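Workshop Notes, September

Bisero hand-held gripper kit: a review and a member price
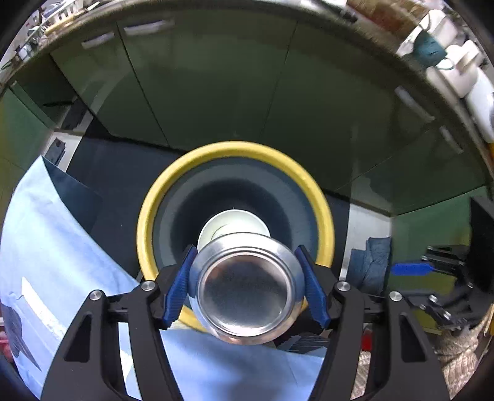
What the kit is

Bisero sells a pair of hand-held grippers with a camera on each one. A person holds a gripper in each hand and does ordinary chores, and the kit records what the hands do. The recordings are then used to train a robot arm fitted with the same kind of fingers. No arm is needed while recording, so most of the work can be done in a kitchen.

The full kit costs $3,586. That covers two grippers, two cameras, a charging dock, a carry case and one year of the recording software. Shipping is extra. Readers of this newsletter can take 8 percent off through the end of the month by giving the name of the newsletter when they order.

How we tested it

Elis Jarman and Daranee Srithong had the kit on loan from Punari, the dealer that handles Bisero orders for our area. They used it for household pickup: cans, cups, cloths and small packages. Each task was recorded 50 times before they moved on to the next one.

Metal cans were the first task. The blue pads have fine ridges, and the fingers can close on a can from both sides. Elis said the grip felt firm with little squeeze on the trigger, and that he dropped fewer cans than he thought he would. Wet cans were harder. He got better results by slowing down and closing the fingers fully before lifting.

Cloths took more practice. The tips of the pads will pick up a fold, but a towel lying flat has to be pinched up first with the other gripper. Daranee found that two people working in turns got more usable recordings than one person working straight through, mostly on account of tired wrists. She would like a lighter camera mount.

Battery life was fair. We got through a morning on one charge with breaks. The dock holds both grippers, but the left slot was loose on our loaner and had to be checked each time. Punari says that part has been changed on newer units.

Software

Setup took Elis 30 minutes, including one restart. The program pairs the left and right recordings by itself and marks any that do not line up. Deleting a bad recording takes too many clicks. There is no way to rename a batch once it has been saved, so pick your names before you start.

Spare parts

Pads are sold in sets of four. The kit does not come with spares, and we think it should. Changing a pad takes a small screwdriver and a couple of minutes. Brackets and link arms can be ordered one at a time. Punari keeps pads in stock, but the brackets come from Bisero and took over a week to reach us.

Who should buy it

A school lab or a small shop that already has an arm will get good use out of it. If you do not have an arm yet, ask Punari about the monthly rental first. Orathai Ratanaporn handles rentals and can also set up a one-hour demo at your site.

Orders and questions go to the Punari front desk, open until 5 p.m.

Recent items

Jevitz wheel base: long-term report
Srisuk open lab nights return
Pongsak Luangrath on picking a used robot arm
Reader letters: battery storage over the winter

This site uses cookies to remember your settings. By continuing to browse, you accept their use.

Contact | Copyright Workshop Notes | Panya Yimyam, editor | Back to top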